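okay so I've decided the gray bins get sorted this month. all of them. posting as I go so I can't quietly give up halfway through March like last time

1/ for anyone new: I have one long wall of shelves and every shelf has plastic bins on it, and every bin started life with a purpose. "cables." "paint stuff." "garden." then you're in a hurry once and a bike light goes in with the paint stuff and it's all downhill from there

2/ goal for this round is every bin down to one layer of things. if I have to dig, it's too full. I got this from a storage newsletter I signed up for by accident (Brudberg, they sell shelf dividers, I have bought zero dividers and read every single email)

3/ first bin took me 68 minutes!! for one bin! most of that was me testing pens

4/ stuff I found in it: the good tape measure, the bad tape measure, 12 keys, a Trirano catalog with a coffee ring on it, half a bag of grout. I don't have any tile in this place. I have moved twice since I had tile

5/ someone asked what I do with the keys. I tried every one in every lock I own and then put them all back in the bin, sorry

6/ okay second bin went way faster because I tipped the whole thing out on an old sheet first. do this. picking things out from the top is so slow, you keep moving the same stapler around. tip it, grab the obvious trash, then put back only what belongs

7/ also wipe the bin while it's empty! mine had a layer of grit in the corners that I think was mostly plaster. dish soap and an old toothbrush got it, then I left it upside down on the back step while I had lunch

8/ a few of you asked about labels. I'm doing masking tape and a marker, on the short end so I can read it when the bin's on the shelf. I had a label maker. it's in one of these bins

9/ update, 9 pm: label maker found. it needs batteries. the batteries were in the bin marked "batteries" so that's a small win for past me

10/ donation run to the drop-off on Wadesness tomorrow morning, they open at 8 and the line gets silly by 10. going: three lamps that all work fine, a box of picture hooks, the bad tape measure

11/ to the person who said just throw out anything you haven't used in a year – I would lose my whole toolbox and also my sleeping bag. I go with "would I buy this again if it broke" and it works much better for me

12/ one thing I've changed my mind on is mixed bins. I used to be very strict, one kind of thing per bin, but a shallow bin with just a few different odds and ends in it is fine if you can see all of them from above. I've got one like that by the door now and I use it constantly

13/ back tomorrow with the top shelf, which I need the ladder for, so somebody remind me to eat breakfast first

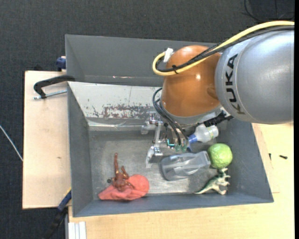
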